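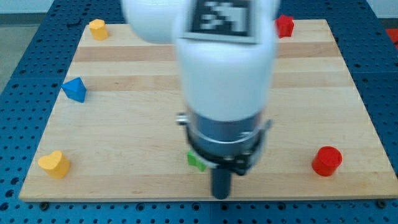
Striped board, blue table, the red hexagon up near the far corner.

Do Wooden Blocks Need a Board?

November 2019, by Sandamali Haque
Filed under: Toys & Wooden Things

I have my doubts about any toy that comes with a philosophy. The Orkia blocks come with a leaflet, and the leaflet says a child who handles a pentagon early will "think in shapes" for life. My cousin Nilmini Gamage bought that line whole. I think a pentagon is a nice thing to hold, and that's as far as I'll go.

The shapes are good, though. I like the little yellow-orange one with five sides best, and the red hexagon is a close second. They're short and chunky with flat sides. A cube gets boring by lunchtime, and a hexagon at least makes you think about which way to turn it.

What I really wanted to argue about is the board. It's made of strips glued side by side, pale ones and honey-colored ones, and it looks like maple to me. Very handsome. It's bolted down on a blue metal table full of holes, so it isn't going anywhere. But do blocks need a board? Nilmini says the edges give you a place to work inside and you stop chasing pieces all over the room. Maybe. Our carpet in Dultville did the same job for years and never asked for oil.

The stripes also bother me a little. The leaflet calls a grained surface "calming." I say it's busy, and with bright paint on top of it you have two patterns competing. A plain board would show off the colors better, and I'd bet it would cost less.

I still want the yellow one. If Orkia ever sells them singly, without the leaflet, I'll buy 4 and keep them on the windowsill.

Contact | © Sandamali Haque | Back to top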